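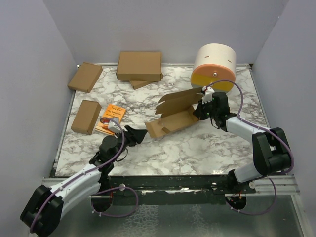
Monday, afternoon

Carton work, continued. Aim for the session: settle the opening and closing order for the flat mailer style (brown cardboard, hinged lid, side flaps) so that we stop tearing tabs, and decide whether to keep the stock from Flusar or go over to the Astik blanks. Retno did the first half, I took over after lunch. Notes are mine unless marked RN.

Stock. Flusar blanks, batch 803, uncoated brown board. Caliper on one panel at four places: within tolerance at all four. The crease on the lid hinge is deeper than on the last batch and the lid now lies back without springing up much. The side flap creases are shallow and still want to return. If the flaps are left half up they catch the lid on the way down, and that accounts for most of the crushed corners in the reject bin.

Opening order as written on the card was: front tab, lid, left flap, right flap. Changed to: front tab, lid all the way back past vertical, hold, then both flaps out. The hold matters with this batch. Letting go of the lid at vertical brings it forward onto the flaps. RN tried pulling by the flap corner and got a crease across the flap twice. Pull from the middle of the flap edge.

Surface. The marble-pattern top is slicker than the old bench mat. An empty carton slides when the lid is pulled, so the pull has to be upward first and back second. Tried a damp cloth under the carton. It stopped the sliding but marked the board, so that's out. Would like to try a strip of the thin silicone sheet from the drawer under the guillotine, cut to 164 mm, which would sit inside the footprint of the carton base.

Closed cartons stay at the back and left, where they're clear of the lid when it swings. Had them on the right in the morning and kept having to shift them. Do not stack more than the shelf card says, the bottom one bows and the front tab then won't seat.

Contents fit. The round container with the orange and yellow face is the awkward item. Put in on its side it rolls toward the hinge, and the small knob in the center of the face is the first thing to touch the board. Zuzana wants it face up. I think face up loses us too much lid clearance, but I have not measured it with this batch and will before arguing further. The orange booklet goes in last, flat, and should not be used as packing under anything. We had a bent one come back from Navarro and I would sooner not have another.

Cycle test. 29 openings and closings on one carton, by hand, new order. Results:
- Hinge crease: surface fibers lifting at the left end from cycle 21. No split.
- Front tab: softened, still seats.
- Side flaps: lie flat without being held by the end of the run.
- Corners: clean. The old order gave us crushed corners well before this.

One carton is not a result. Repeat with at least two more from the same batch and one from the Astik samples when they turn up. The Astik sheet quotes a heavier board but says nothing on crease depth, and crease depth is what we care about. Asked Zuzana to ring them.

Closing order, for completeness: flaps in, both, pressed to the wall of the carton, then lid, then tab. Press the tab at its center. Pressing at one side seats that side and leaves the other proud by a hair, and it pops when the carton is tipped. RN says he can get it to hold from either side if he goes slowly. Leave it as center on the card.

Paperwork. The Jornura spec sheet still shows the previous carton with the tuck at the rear. Page two needs redrawing. I have penciled the new order on the wall copy so please don't recycle it until the file is updated.

To do
- Cut silicone strip, try under carton on the marble top (me)
- Lid clearance with round container face up and on its side, this batch (me)
- Redraw page two (Retno)
- Astik: crease depth, delivery of samples (Zuzana)
- Empty the reject bin, but keep two crushed corners for comparison and write the batch number on them

Caliper was reading low this morning before zeroing. Anything measured before lunch should be treated as suspect, including the four panel readings above, which I'll retake tomorrow.

Contact: Zuzana Dvořáček, packaging bench | © Packaging workshop notebook | Back to top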